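Print this message | E-mail this message

Subject: Re: Soft plastics pickup - is it worth the trouble?
From: Suha Najjar
Date: Friday, January 27, 2023
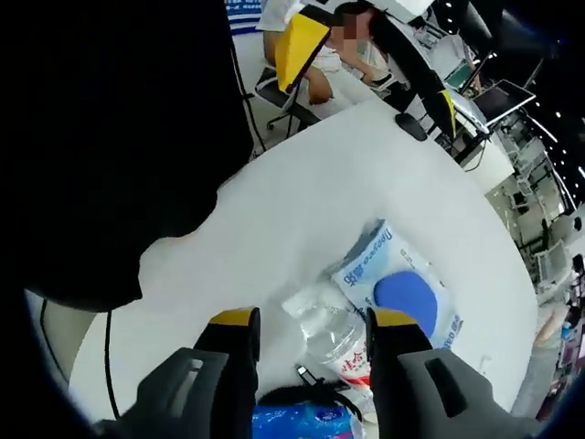
Moataz Nasr wrote:
> The Westura trial took in 1,283 bags by the end of November and
> they're calling it a success. I don't see why we'd sit it out. Sixty
> households have already said yes on our side of Notbridge, and
> the first 2 months are free. Let's sign up before the offer closes.

Moataz, I read the same flyer and came away less cheerful. 1,283 bags picked up is a number about trucks. Where did the bags go? I've asked Westura twice and got the same paragraph back both times, with "recovery partners" in it and no names.

Ilham Gunawan rang the depot at Ferkarport and was told 541 of them had been "processed". The fellow on the phone couldn't say what that meant, or where the rest were sitting. Could be a shed. Could be the tip.

Drink bottles are a separate matter. They go in the yellow-lid bin now and I've no quarrel with that. It's the wrappers and carrier bags I'm on about, the stuff that every scheme promises to turn into park benches. I've yet to sit on one.

And free for 2 months, then what? The price after that isn't on the flyer or on the website. I don't fancy telling sixty neighbours they owe a fee they never saw.

If Westura will put the destination and the full cost in writing, I'll happily read it - and maybe even change my mind. Until then please leave my place off the list. Lahcen, do you still have the old contract from Hoani? I'd like to compare the cancellation terms.

Suha

Print | E-mail to a friend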